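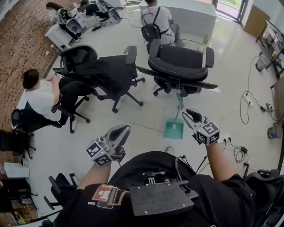

Arix 54 Teleprompter for Television and Stage

May 3, 2018 | By the Wimthorpe equipment desk

The Arix 54 is a through-the-glass teleprompter for scripted comedy, panel shows and presenter work. It mounts in front of a studio or field camera and reflects the script toward the performer, who reads it while looking into the lens. Fonex builds the unit; Wimthorpe sells and rents it.

Optics
The beamsplitter glass is coated on one side and reflects the monitor image without a visible double edge. Light loss at the lens is small but should be allowed for when setting exposure. The glass sits in a folding hood with a cloth shroud. Replacement glass ships in a padded sleeve and is held by four thumbscrews.

Reading distance
With the default typeface, an actor with normal eyesight can read the script at around 8 meters. For longer throws, increase the type size and shorten the line length. Narrow columns also reduce side-to-side eye movement, which shows on camera in close-ups.

Script control
Scripts load as plain text or rich text. Character names can be shown in a separate color for each speaking part, and stage directions can be hidden from the performer while remaining visible to the operator. Scroll speed is set by a hand dial or foot pedal. The operator can jump between marked scenes without scrolling through the pages in between.

Up to 7 prompters can follow one operator station. Late rewrites appear on every connected unit when the operator commits the page. Uncommitted changes stay on the station.

Mounting
The base plate fits standard 15 mm rods. Balance the camera again after fitting the hood, and check pan drag before rehearsal. The Stergiou counterweight kit is recommended for lightweight heads and is sold separately.

In the box
Hood and glass, monitor, base plate, hand dial, power supply, video cable, soft case. The foot pedal is optional.

Price
$949, excluding tax and shipping. Weekly rental is available on request. Units ordered before January carry the earlier monitor bracket, which does not accept the current sun shade.

Shares: 54 | Comments: 8

Contact Wimthorpe Sales | © 2018 Wimthorpe. All rights reserved. | Back to top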